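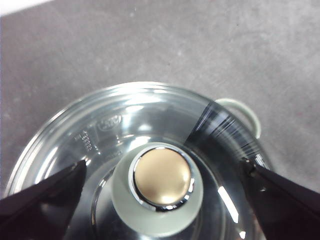

Sallstead rental kitchens to get one standard for glass pots

5 June 2025

Isano, the company that runs the shared rental kitchens in Sallstead, has issued a single inspection and storage standard for glass pots. The rules take effect in August and apply to all 971 glass vessels on the company's equipment list, including pots with a center post.

Until now each kitchen kept its own checklist. Some sites rejected a pot for any mark on the rim, while others looked only at the base. The new sheet sets one procedure for everyone.

Staff will inspect the rim first, by eye and then with a cotton cloth drawn once around the full edge. A pot that snags the cloth is withdrawn. The base and inner walls are checked next under side light, with attention to scratches near molded ridges, where residue can be mistaken for a crack. Molded measurement marks must be legible at arm's length if the pot is to be used for portioning. Pots that fail this point can stay in service for general use.

Center posts and their caps get a separate line on the form. Caps and metal rings are to be wiped by hand and dried before storage. Abrasive pads are not allowed on any metal finish.

"Most of our withdrawals were for rim damage, and most of that came from stacking," said Dalia Kabbaj, equipment manager at Isano. Under the new rules glass pots may not be nested. They go on open shelving, upright, with two fingers' width between rims – the same spacing already used for the mixing bowls.

The standard draws on 1,837 inspection records compiled by Wael Abdel Hamid, who also wrote the form. He said the older records were uneven and that several kitchens had logged the same fault under different names. The sheet now lists fixed terms for chips, scratches, clouding and cracks.

Replacement glass will be supplied by Psarras under the existing contract. Printed copies of the form will be delivered to each kitchen before the start date, and old checklists should be returned with the next equipment order.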